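# Walley Household Storage Project: Progress Report to the Darenar Fund

Report date: 18/07/2020

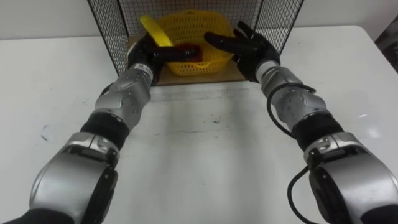
This report covers the second funded period of the project, which supports the tidying and refitting of shared storage in the residents' building at Walley. Work on the ground floor is complete. Work on the upper floor began on schedule and will continue until the end of the grant in October.

## Work completed

All small household items held in the two ground-floor stores have been sorted and recorded. The final list contains 277 entries. Items that were broken or had no further use were taken to the Stakton recycling center, and the remainder were assigned to a basket or a shelf according to how often residents ask for them.

The project has adopted plastic mesh baskets as its standard container for small items. Each store has been given its own basket color, and yellow was chosen for the items in most frequent demand. Residents had complained that the cardboard boxes used previously hid their contents and had to be emptied onto the floor when a single article was wanted. Open mesh allows the contents to be checked without unpacking. It is also easier to wipe down, and the baskets can be carried to a table for sorting and returned as they are.

Black wire-mesh units are used together with the baskets in the sorting area. Long, narrow articles are laid flat inside a basket so that they do not project above the rim. This rule was added to the written instructions in the first month after several items were found wedged between shelves.

## Changes to the plan

The original proposal called for solid drawers in the upper-floor store. Following a review of costs, the project team requested approval to use mesh baskets there as well, and the Fund agreed. The supplier, Wei Storage, has confirmed that the same sizes will remain available through the end of the grant.

Delivery of the upper-floor shelving was delayed by nine days. The time was used to finish the labels, and the delay has had no effect on the closing date.

## Difficulties

Returning items to the correct basket remains the weakest part of the system. Spot checks in the ground-floor stores found that flashlights, tape and batteries were often placed in whichever basket was nearest the door. Larger labels have been ordered. The team will also move the sorting table closer to the entrance and repeat the checks once residents have had time to adjust.

## Next period

The team will clear and list the contents of the upper-floor store, install the remaining shelves and transfer the items to baskets. Two short sessions for residents are planned once the shelves are in place. Spending is within the approved budget, and no additional funds are requested. The final report will include the complete item list and the revised storage instructions.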